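Eye cream: questions we get at the counter

Margaritis is a small skin care shop in Flekville. We sell eye creams, so you'd expect us to be keen on them. We're keen on a few. Most of these answers were written by Markos Xenos, who does the buying, and they get edited when someone catches a mistake.

Do I need an eye cream?

Probably not. If you already use a plain moisturiser and it doesn't sting near your eyes, you can take it up to the bone around the socket and call it done. A lot of what is sold as eye cream is face moisturiser with a thicker texture and a smaller lid. Read the two ingredient lists side by side, same brand, face version and eye version. Sometimes they match almost line for line until you get down to the colour.

So why are they so dear?

Small jars. A 14 gram pot for 40 dollars doesn't sound terrible until you work out what a 50 gram pot of the same stuff would cost at that rate (more than 140 dollars, and you'd put it back on the shelf). The pump, the box and the little metal spatula all have to be paid for as well. I've asked reps what is in the eye product that justifies the difference and I tend to get an answer about "the delicate eye area", which is a body part and doesn't explain a price.

But isn't the skin there thinner?

Yes, eyelid skin is thin, and it reacts to things the rest of your face puts up with. To me that's an argument for fewer ingredients near the eye. Strangely, the labels go the other way and you get a list of plant extracts as long as your arm, half of them in there at amounts too small to matter.

Will it get rid of dark circles?

Depends what they are. Some are pigment, some are blood vessels showing through, and some are just a shadow thrown by the shape of your face. A cream can't fill a hollow. It might soften the look of dry skin, and a tinted one covers things up for the day, like concealer does. Have a look in the mirror with your chin tipped up towards a window. If the circle mostly goes away, it was a shadow, and I'd keep your money in your pocket.

Pigment is the one where a cream has some chance, slowly, and only if you're also wearing sunscreen.

What about puffiness?

Cold helps for a bit. A damp face washer out of the fridge, held there for 10 minutes, does what the roller-ball products do, and you own one already. Caffeine gels feel nice and may do a little. I haven't been able to tell the caffeine from the cold, and I did try one eye of each for most of August, which my family enjoyed more than I did.

Puffiness that is new, one-sided, sore, or doesn't budge is a question for a GP or an optometrist. Please don't ask us to match a cream to it.

Does retinol work around the eyes?

Retinoids are among the better-studied things you can put on your face for fine lines, so I'm less grumpy about this one. The trouble is irritation. Start with a low strength, a couple of nights a week, and stay on the bone, well off the lid. If it flakes or burns, stop and go back to something bland. If you're pregnant or trying to be, skip retinoids and talk to your doctor or pharmacist.

An "eye retinol" is often a weaker face retinol. That can be a perfectly good reason to buy one. Just know that's what you've bought.

And peptides?

There's a huge number of peptides and they don't all do the same thing, whatever the box says. Some have a bit of research behind them, much of it small and paid for by whoever makes the ingredient. If you like the cream, use the cream. I wouldn't pay extra for the word.

The box says "visibly reduces wrinkles in 10 minutes". Is that a lie?

Not quite. Any decent moisturiser plumps up dry skin for a few hours, and fine dry lines show less when it does. Some products also have a film former in them that dries tight, so your skin looks smoother until you wash it off or smile a lot. "Visibly" and "the appearance of" are the words to watch for. They mean the claim is about how it looks on the day.

What about the before and after photos?

Check the lighting. Check whether the person's chin is at the same angle, and whether they're wearing mascara in the second one. We had a folder of these from a supplier once and in nearly every pair the light had moved round to the front. We don't put before and after cards on our shelves any more.

"Up to 50 per cent fewer lines" sounds good though.

"Up to" covers everything from nothing at all to half. It can be one person's best result. Ask what the average was and how they measured it. If the answer is a survey of customers who were sent the cream for free, weigh it accordingly.

Is "ophthalmologist tested" worth anything?

A bit, maybe. It tells you a test happened. It doesn't tell you what the test was, how many people were in it or what they found. Same goes for "dermatologist tested". If your eyes are sensitive I'd take fragrance-free over either one.

Should it be tapped on with the ring finger?

Use whatever finger you like. The ring finger advice is meant to stop you from rubbing hard, so don't rub hard. A dab the size of a grain of rice does both eyes. If it creeps into your eyes overnight and you wake up blurry, you're using too much or going too close.

Which ones do you stock?

Two at the moment. Bekanora is the plain one: no fragrance, thick, a bit dull, fine under make-up once it has settled. It's mostly there for people whose usual moisturiser stings. Ikholm is lighter and has a low-strength retinol in it. We stopped carrying a gold-flecked one that sold very well. People kept asking me what the gold did.

If you use one already and you're happy with it, I'm not going to talk you out of it.

What would you spend the money on?

Sunscreen, SPF 50, one that you can stand to wear near your eyes. If the usual sort makes your eyes water, try a zinc-based one, or a stick, which tends to stay where you put it. Then sunglasses that fit properly and a hat. It's boring and it's the advice you've had since school, and I still think it beats the whole eye cream shelf.

Can I return one if it does nothing?

If it stings or brings you out in a rash, bring it back opened and we'll sort it out. If it simply hasn't done much, we don't take it back, which is why we'd like you to try the tester first. Put a bit on the inside of your arm, go and do your shopping, and come back later if you still want it. The testers are on the bench to the left of the till, and we're happy to scoop some into a sample pot if you'd like a few days with it at home.
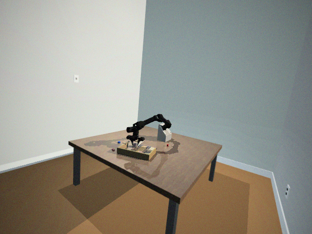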